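Search this site Search Enter keywords

Pliletholm Network Users Group
Minutes of the meeting held 11 September 2018, Plerley Building, second floor

Present: the usual people, plus two who were looking for a different meeting and stayed for the coffee.
Chair: Jinfeng Shen

1. Minutes of the last meeting

Approved after a correction. The May minutes recorded that the guest network was "fine." The chair asked that this be changed to "up."

2. Switch replacement, Plerley Building

Sonska has delivered the new access switches. They are on the loading dock, where they have been admired by several departments. The power supplies are listed on the packing slip and are expected to join them. Installation moves back until they do.

The old switches stay in service. One of them has a fan that can be heard from the stairwell, and the group agreed to go on describing this as monitoring.

3. Cabling survey

The survey found 288 wall ports in the building, of which 228 are patched to something. The remaining 60 are either dead, painted over or behind filing cabinets that facilities will not move without a form. The form was requested in May. A different form arrived.

Labels are the larger problem. Floor 1 is numbered left to right, floor 2 right to left, and floor 3 by a system known only to a contractor who has retired to somewhere without email. It was proposed to relabel everything from scratch. There was a silence, and then it was proposed to relabel floor 3.

Agreed: relabel floor 3, starting at the elevator. Floors 1 and 2 to be reviewed once everyone has forgotten how floor 3 went.

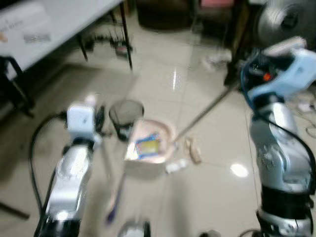 Thakur said that new labels would be wasted until the patch panel spreadsheet was fixed, as there are now 7 copies of it and each one is called "final." He had compared two of them over lunch and they disagreed on which floor the server closet was on. He would like one copy, in one place, with the editing rights taken away from most of the people in this room.

The chair said she took that personally and would arrange it.

4. Address space

The office wireless network ran out of addresses twice last month, both times at nine in the morning. Lease time is currently eight days, a figure chosen years ago when people owned one device and left it on a desk. A motion to cut the lease to eight hours passed without objection. A motion to ask staff to bring fewer phones was withdrawn by its author before anyone could second it.

Moving wireless clients to a larger subnet was also discussed. This touches the printer rules, and the printers have only recently started printing. Deferred.

5. Budget

There is $3000 left in this year's equipment line. Requests so far come to more than that, mainly a cable tester, a second cable tester for when the first is borrowed, and a proper rack shelf to replace the upturned drawer. The shelf was ranked first. The drawer has been asked for by its desk.

6. Other business

The password for the conference room display has been taken off the conference room whiteboard. It was later found on the conference room display.

Action items

Shen – single copy of the spreadsheet, restrict editing
Thakur – floor 3 label scheme, draft for comment
Shen – call Sonska about the power supplies
Thakur – change lease time, after hours
All – return the cable tester

Meeting closed when the room's next booking came in and sat down.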